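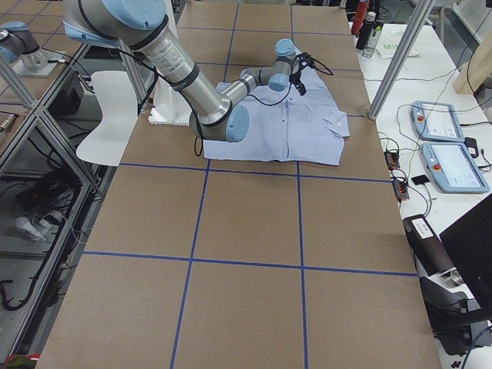 Fold your shirts on a table. A big one. Not the bed, not your knee, not the top of the dryer while the dryer is still shaking. I have been saying this to anyone who'll stand still and I'm saying it again now because August is when people move, and when people move they buy a dresser, a rug, a lamp, and no table for the laundry. A button-up shirt needs room. Lay one out flat, like the light blue one on the brown paper, collar off to the right, buttons running up the middle, and look how much surface it takes. It still has wrinkles. Fine. Wrinkles you can see are wrinkles you can do something about. On a bed you can't tell which are the shirt and which are the comforter.

My case, quickly, I have a load going.

A bed is soft. Soft is bad for folding. You press down to make a crease and the mattress gives and the crease goes somewhere else. Also the bed is where you sleep, so at ten at night the pile is still there and you move it to the chair. Then the chair is the closet. I lived out of a chair for most of a year in the apartment on Flanholm. Everything I wore looked like it had been mailed to me.

Paper is the other thing. I'm a brown paper person. Kraft paper, off the roll, taped down. My roll is 200 feet and cost less than the padded folding mat I bought before it, the one with the hinges that pinched. Paper doesn't slide much. It takes a pencil line. Spill coffee on it, tear it off, start over. My aunt cut dress patterns on it and I never saw her hunt for a clean spot. And tape! Blue masking tape, straight lines, big rectangles. I used to think grids were for fussy people. Now I think a grid is what lets you quit thinking. Hem goes along the line. Sleeves in, sides in, up from the bottom. If the hem is crooked the tape tells you right away, before you've folded the crookedness into the middle where it sits all week.

I know the objection, I got it from half the building when I put up a note in the Hiltemell laundry room asking for a proper table. We don't have the space. Well. We had space for a vending machine that takes only quarters. We had space for two broken dryers, both of them there so long somebody put a plant on one. A table can go along a wall. It can fold down. A door on two sawhorses is a table. I used a door for years, still had the hole for the knob, you just keep buttons away from the hole.

The second objection is better. Who cares. Shirts get worn and washed, and worn again, and who is looking? And sure, for T-shirts I give up, roll them, ball them, I'm not your mother. But a shirt with a collar and a placket has edges somebody sewed straight on purpose. Takes me 70 seconds to fold one right. I timed it once during an argument. The iron takes a lot longer then that and you have to find the iron.

There's a hotel laundry in Prademthorpe where I worked two summers, and I'd guess we put 2000 pieces a shift across those tables on a bad day, sheets mostly, guest shirts last. Chest-high lights, long flat tables, nothing stored on them ever. That was the rule. You put your sandwich down on the folding table and you heard about it. I thought the rule was petty. I now have the same rule at home and I am just as unpleasant about it. Mail does not go on the table. Keys do not go on the table. An empty table gets used and a table with mail on it is a shelf.

Height, since I got asked. Higher than you think. Kitchen counter height or a bit over. Dining tables are too low and your back will say so by the third shirt. Put it on blocks. I bought bed risers at Carrasco, the hardware place by the bus depot, and they've held up.

Don't do it all at once either. People save up a mountain and then hate the mountain. One basket, standing up, radio on. Shirts first while you still care. Socks at the end when you don't.

Anyway I'm going to put the note back up. Somebody took it down and wrote a grocery list on the back of it, I found it by the detergent. Same note, bigger letters, and this time I'm taping a piece of brown paper to the wall at the size I want so they can see it realy does fit. Buzzer's going.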